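Evening Host and Table Setter, Part Time
Grurnik Supper Rooms, Padilla Street entrance
Posted 14 April 2021

We are looking for one person to lay tables, greet people, pour water, and clear up again at the end of the night. If that sounds simple, you have either never done it or you have done it for so long that it is simple, and in the second case please apply right away.

Grurnik is a supper room. We serve one meal a night, at long tables, to people who mostly did not arrive together. There is no menu to speak of. Guests eat what the kitchen made, and by dessert they have usually told a stranger about their divorce. We have 40 seats and, on a good night, 40 people in them. On a bad night we have 40 seats.

The job is four evenings a week, Wednesday through Saturday. You would come in at 4 in the afternoon and leave when the last table is stripped, and that depends a great deal on how interesting the divorce was.

What you would be doing

The first two hours are quiet. You will put cloths on the tables and make them hang evenly, which takes longer than you think in the old room, where the floor slopes toward the street. You will fold napkins. We do one fold, a plain rectangle. A previous host could do a swan, and we asked for it to stop.

You will also fill the water jugs, check the candles, wipe the chairs (the backs too, please), and read the kitchen's note about what is being served. The note is handwritten and often has a word on it that none of us can read. Go and ask. Last fall a guest was told he was eating "braised leather" and he was very nice about it, but still.

From six o'clock you are at the door. You will take coats, find names on the list, and walk people to their seats. Seating is where the skill is. We want somebody who can look at a shy couple and a loud dentist and know right away that they should be at opposite ends of the building. We can teach you the glassware. We have had no luck teaching this.

During the meal you carry plates with the rest of us, top up the water, and notice things. A dropped fork. A person who has stopped eating. A candle leaning toward a sleeve. We would like you to notice the candle first.

After the meal you clear, strip the cloths, sort them for the laundry, and reset the chairs. Then you eat, if you haven't already. Staff supper is the same food the guests had, and it is free, and you may sit down for it.

Who we have in mind

Experience is welcome but we have hired well without it. One of our best hosts came to us from a tax office and said the customers were about the same, only hungrier.

You should be able to stand for a whole evening, carry a full tray up 4 steps, and stay friendly with someone who is wrong about their reservation. You need to be 18 or over because you will sometimes pour wine. You should be able to get home late without depending on the last number 476 bus, which leaves from Hatitz Square when it feels like it.

You don't need your own uniform. We supply two dark aprons. You supply a plain shirt and shoes that you would not mind having soup on. Please take that last part seriously.

It helps if you like linen. You will handle a great deal of it, and a person who finds a badly ironed cloth a little bit upsetting will do well with us. A person who finds it very upsetting will not sleep.

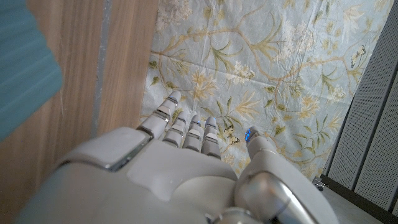
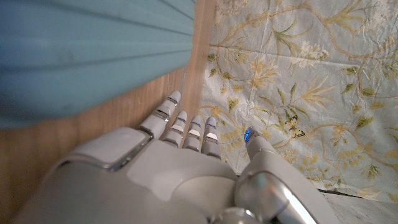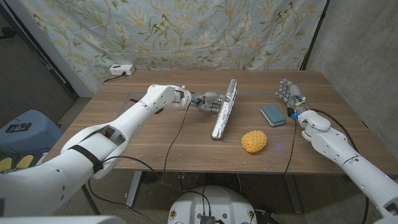
Do I have to work every Saturday?
Most of them, since Saturday is our fullest night. You get one Saturday off in four, agreed in advance, and you may swap others with a coworker if you can talk one into it. Bribes of cake are traditional.

Pay and the rest of it

Pay is hourly and is settled every second Friday. We will tell you the rate on the phone before you bother to come in, and it will be the same rate when you get there. Tips go into one pot and are split by hours worked, kitchen included. The person who washes the pans gets the same share per hour as the person who gets the compliments.

After three months you get a $1000 bonus, paid all at once. We started this after we worked out what it cost us to keep placing ads like this one. You may spend it on anything, though a second pair of shoes would be our advice.

We close for two weeks every September. The closure is paid. In past years people have used it to travel, to paint a kitchen, and in one case to go and work in somebody else's restaurant, and we are still talking about that.

The building

We rent the ground floor of the old Karnmont glove works. It has tall windows, good heating in the front room, and heating that we would describe as hopeful in the back. There is a locker for your things. The lock on locker nine sticks, so ask for another one, or bring less than you need back.

There are three steps at the street door and 4 up to the serving side. A ramp at the yard entrance gets you to the front room and the restroom without any stairs. If you need the job arranged in a different way so that you can do it, tell us and we will work it out with you before your trial shift.

How to apply

Write to us. A letter, an email, or a sheet of paper pushed under the yard door will all be read. We don't need a résumé longer than a page, and we do not need a photograph of you. Please tell us:

Which evenings you can work.
When you could start.
A meal you remember, and who else was at the table.

That third one is not a trick. We read every answer, and there is no correct meal. We have hired a person on the strength of a gas station sandwich.

Please do not tell us that you are passionate about hospitality. We believe you. We have read it so often that the word has gone soft, and we would much sooner hear that you are on time.

What happens next

We will reply to everybody within ten days, even if the reply is a no. If it is a maybe, we will call you for a short talk, mostly about hours. Then comes one trial evening, paid at the full rate, with staff supper at the end. You will be given one end of one table to look after and a person beside you who knows where the corkscrew is kept.

You are welcome to bring questions to the trial evening. Good ones from past years include "Why are there two lists at the door?" and "Is that smell normal?" The first has an answer.

Drop your letter at the Padilla Street entrance any afternoon we are open, or leave it in the box at the yard gate on our closed days. Mark it "Host" so that it doesn't end up in the pile from people selling us ice machines. We have an ice machine.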